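Crockery, Trays and Bus Bins: Frequently Asked Questions

Tableware Hire and Care / Help / FAQ

Last reviewed: March

These answers cover sorting, stacking, transport and storage of mixed tableware supplied under the Fellent and Flirker lists. They apply to household, café and small-function orders. Questions about breakage charges are dealt with on the Accounts page.

What is the difference between a bin and a tray in your instructions?

A bin has high walls and holds items for transport or washing. A tray is flat with a raised edge and holds a set place or a partial setting. Cups travel on trays. Plates may travel in either.

Can different plate patterns go in the same bin?

Yes. Pattern has no bearing on transport. Sort by diameter first, then by rim shape, then by colour if you want the return count to go faster. Patterned and plain plates of the same diameter nest without trouble as long as the rim profile matches.

Do scalloped plates stack with round ones?

They stack, but not well. The scallops on one plate rest on the high points of the next and the load falls on a few places along the rim. Keep scalloped plates together with the scallops aligned. If a mixed stack can't be avoided, put the scalloped plates on top and limit the stack to 8.

Should plates stand on edge or lie flat in the bin?

On edge for transport, if the bin is full enough to hold them upright. Flat if the bin is less than half full, as a few plates standing on edge will slide down and knock together. Large and small plates on edge should be grouped separately, with a folded cloth between the groups.

How should I take a plate out of a deep bin?

Lift it by the rim, tilt it until the lower edge clears the neighbouring plate, then bring it over the side. Don't drag it up the wall of the bin. Dragging leaves grey marks on light glazes and wears the printed decoration on melamine.
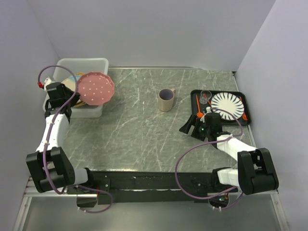
Set the bin at the back of the bench and leave the middle clear as a landing area. Anything taken out goes down once in the middle, gets checked for chips, and then goes to its tray. Working straight from bin to tray saves a step, but chips get missed, and a chipped piece found at the customer's table has to be replaced on site.

Which items go on the tray first?

Plate, then cup, then cutlery. The plate is the heaviest piece and fixes the balance of the tray. Place it to the side you carry from. Spoons go down last, in whatever space is left, with the bowls facing the same way.

Can mugs go on the same tray as plates?

One mug per tray, placed near the centre line. Stoneware mugs are heavy for their footprint and will shift a tray that is already loaded to one side. Turn the handle toward the carrying hand. Don't stand a mug on a plate, even for a short distance; the unglazed foot ring scratches.

Why are clear cups hard to count?

They are easily overlooked against a pale bench or inside a translucent bin. Use a dark tray for counting. The Geltel tray liner, supplied in charcoal, was added to the list for this purpose and also stops small cups sliding.

Are coloured plastic spoons dishwasher safe?

All spoons on the Flirker list are safe on the top rack. Do not place them near the element. Orange and red pieces may stain if left overnight in contact with tomato or turmeric. A soak in warm water and bicarb removes most of it. Bleach is not recommended and voids the replacement allowance.

How much weight can one bin take?

The standard bin is rated by piece count: 50 side plates or equivalent. A dinner plate counts as 2 side plates. Mugs are not to be packed in the standard bin; use the divided crate.

Can I leave tableware in the bin between functions?

Yes, if it is dry. Stack the bins with lids ajar for the first night so any remaining moisture can escape. Edit Szalai in the wash-up area recommends a tea towel in the bottom of each bin, replaced weekly.

My plate has fine lines in the glaze. Is it broken?

Fine lines that can't be felt with a fingernail are crazing. Crazed pieces should be withdrawn from food service and returned in a separate bag. A line that catches the nail is a crack, and the piece is to be discarded.

What code do I quote for a mixed setting?

Quote 1333. It covers one plate, one cup and two spoons on a tray, in any available pattern. Specific patterns cannot be reserved under this code. For matched settings, send the pattern name to Ernő Rácz at the orders desk before the cut-off at 3 pm.

Who do I contact about missing pieces?

Jolán Csonka handles returns and shortages. Include the tray count and the bin count as two separate figures. Combined totals will be sent back for recounting.

Related pages: Divided Crates, Stain Removal by Material, Return Labels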